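La Fundación Galtby presenta la primera edición crítica en español de «La viuda de Covov»

5 de diciembre de 2024. La Fundación Galtby publica este mes la primera edición crítica en español de «La viuda de Covov», tragedia doméstica anónima de finales del siglo XVI que hasta ahora solo podía leerse en transcripciones parciales. ¡Es una alegría enorme ponerla por fin en manos de lectores, compañías y estudiantes!

La edición, a cargo de la filóloga Naima Ragab, coteja los dos testimonios conservados: el cuarto impreso y el manuscrito Ashour, una copia de actor con tachaduras, acotaciones añadidas y una escena completa que falta en el impreso. El aparato recoge 143 variantes, muchas de ellas en el cuarto acto, el más estropeado por los cajistas.

«El manuscrito nos devuelve la voz de la criada, que en el impreso apenas saluda y se marcha», explica Ragab. «En la copia discute con su ama, canta, se burla del juez. Cuando leí esa escena por primera vez tuve que levantarme de la mesa y dar una vuelta».

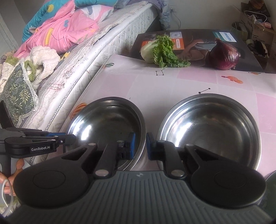 Dos cuencos de acero inoxidable sobre un mantel de cuadros rosa pálido y blanco.

El estudio preliminar dedica 33 páginas a la autoría. Ragab examina las tres atribuciones propuestas hasta la fecha, se inclina por una colaboración entre dos dramaturgos y deja abierta la identidad del segundo. También revisa la fecha de composición, que adelanta casi 12 años respecto a la tradicional gracias a una alusión del prólogo.

El volumen aparece en la colección Fenell de teatro antiguo, con el texto inglés y la traducción en páginas enfrentadas, notas a pie y un apéndice con la balada que circuló sobre el mismo crimen. Hay además una tirada especial de 100 ejemplares numerados, encuadernados en tela.

Los centros de enseñanza y las compañías teatrales que quieran preparar una lectura pueden solicitar el texto sin notas al departamento de publicaciones de la Fundación Galtby, que atiende también las peticiones de entrevistas y de ejemplares para reseña.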